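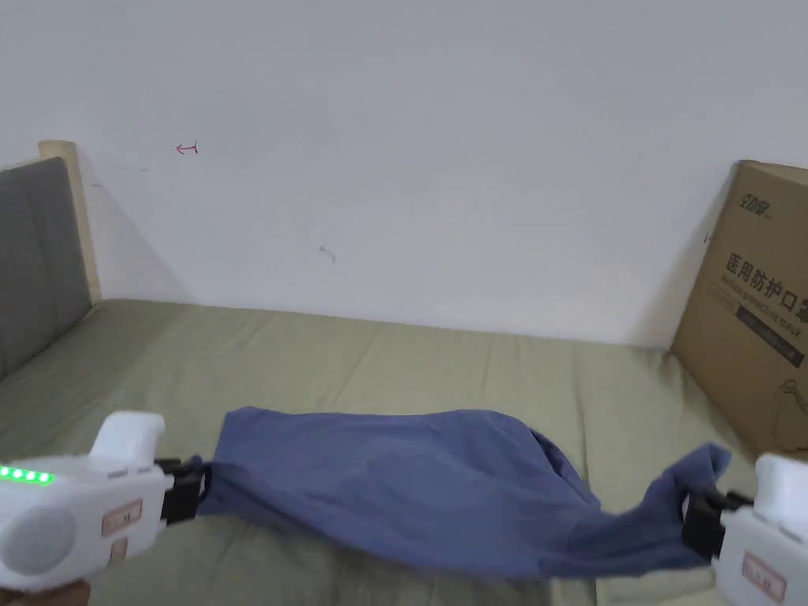 A blue cloth held between two hand-held grippers over a bed, part of the work on household chores at Fisomeo.

Laundry still has the better of the machines, says chores team

Anyone who has been hoping to hand over the ironing pile to a robot by the end of the year may want to keep the ironing board where it is for a little while yet. That was the cheerful message from Fisomeo, the small company at Jonutgate which has spent the past 2 years trying to find out how much of the ordinary work of a house or a shop a machine can be trusted with, and which opened its doors to neighbours and local traders on Monday evening.

The talk was given by Stavros Spahić, who looks after the household side of the work and who began, to some laughter, by asking for a show of hands from people who enjoyed folding fitted sheets. There were two, and he offered them both a job.

His answer to the question in the evening's title, "Can it do the chores yet?", was a friendly and rather careful "some of them, on a good day". Carrying a box from one shelf to another is coming along nicely. So is wiping a flat worktop, provided that someone has cleared it first. Cloth is another matter altogether. A mug stays the same shape when you pick it up, he told the room, but a shirt has a new shape every time you touch it, and a machine that has learned to find the collar on one heap may be quite lost with the next.

For that reason a good deal of the company's time now goes on people doing the jobs themselves, by hand, holding a pair of grippers of the sort a machine might use. They pick up, shake out, fold and put down, over and over, and the recordings are then used to teach the software. In April the team got through 283 sessions of this kind, most of them with laundry and bedding, and Mr Spahić said he had never in his life lived among so many neatly folded towels.

It is slower than it sounds. Working with a gripper in each hand takes away nearly everything your fingertips would normally tell you, and newcomers tend to drop things, or pinch two layers when they meant to take one. Most people get the knack of it after a morning or so — Mr Spahić admitted that he had needed rather longer — and the company is glad of the clumsy attempts as well as the tidy ones, as a machine will have to know what to do when a sleeve slips.

He was open about how far there is to go. In the most recent trial, the machine was given 115 items from an ordinary mixed wash and left to fold them without help. It managed the flannels and tea towels well enough to put away in a cupboard. Shirts came out in what he called "a sort of parcel", and the one duvet cover was rescued by a member of staff.

Shops may see some benefit sooner. Wornura, which sells bed linen and workwear from two floors a few doors along, has agreed to let the company try out a shelf-tidying machine in its stockroom, before opening time, for 7 weeks this summer. The machine will straighten stacks and move full cartons, and the refolding of anything a customer has opened up will stay with the staff. Several of them were in the audience and wanted to know what it would mean for their hours. Mr Spahić said that no shifts were being changed for the trial, and that the staff would be asked for their opinion at the end of it.

There were plenty of other questions, and the evening ran well past its finishing time. One gentleman asked about washing up (glasses are difficult, pans are worse), and a grandmother of four wondered whether a machine could be taught to pair socks. It can, apparently, so long as they are laid out flat and do match, which she felt rather missed the point of the problem.

The company is looking for more people to come in and fold, tidy and make beds for a few hours at a time, with no experience needed and travel costs paid. Those interested can leave their name at the front desk at Jonutgate, or at the till in Wornura on the ground floor. A second talk, on kitchens, is planned for the autumn, and tea will be provided again.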